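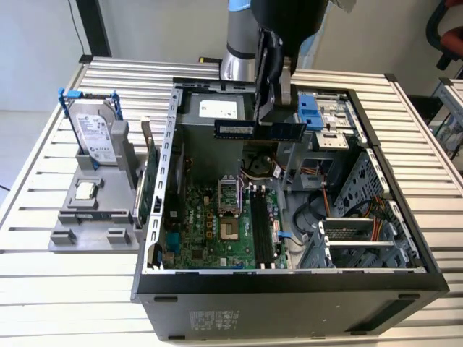 Chapter 3
Inside the Desktop Tower

A repair shop sees the same few kinds of desktop computer over and over. Once you know your way around one, the next is mostly a matter of finding where the maker put things. In this chapter you will learn the names of the main parts, what each one does, and the order in which they are usually taken out.

Before you begin, shut the computer down, unplug the power cord, and hold the power button in for a few seconds. Lay the tower on its side with the removable panel facing up. Put on a grounding strap and clip it to bare metal on the case.

3.1 Finding your way around

Start with the power supply, a metal box with its ratings printed on a label. The one used in the Kamitz shop exercises is rated at 300 watts. Never open the box itself. Follow its wires outward and you will find nearly everything that needs power. On most supplies, orange wires carry 3.3 volts, red wires carry 5, yellow wires carry 12, and black wires are ground.

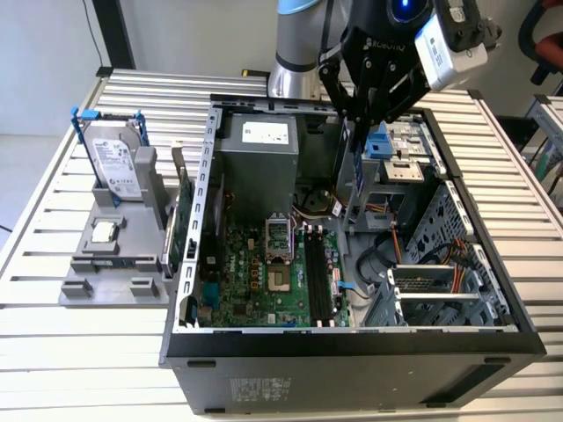 The motherboard is the large circuit board that the other parts connect to. Its most delicate feature is the processor socket. On a board like the Dell used in this chapter, a metal load plate holds the processor down and a lever locks the plate. With the processor out, the contacts are bare. Keep fingers, screws, and cloths away from them. A bent contact can make the whole board useless.

Memory modules stand in long slots next to the socket. Each slot has a latch that grips the end of the module. A module has a notch in its lower edge and fits only one way. Press it straight down, and stop if it resists.

Drives sit in bays and cages toward the front of the case. Many are held by colored plastic latches and need no screwdriver. SATA cables carry data between the drives and the board.
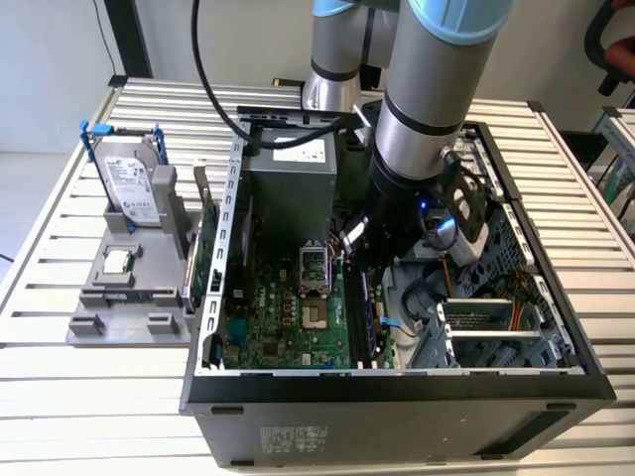 Ngozi Anozie disagrees with the usual advice to take the memory out first. She would have students unplug the drive cables before anything else, so that their hands have room to work, and she has them label both ends of every cable.

Either order is acceptable for the exercises in this chapter. Write down the one you use on the Gandier worksheet, and reverse it when you put the computer back together.

Words to know: bay, bezel, contact, expansion slot, latch, load plate, module, socket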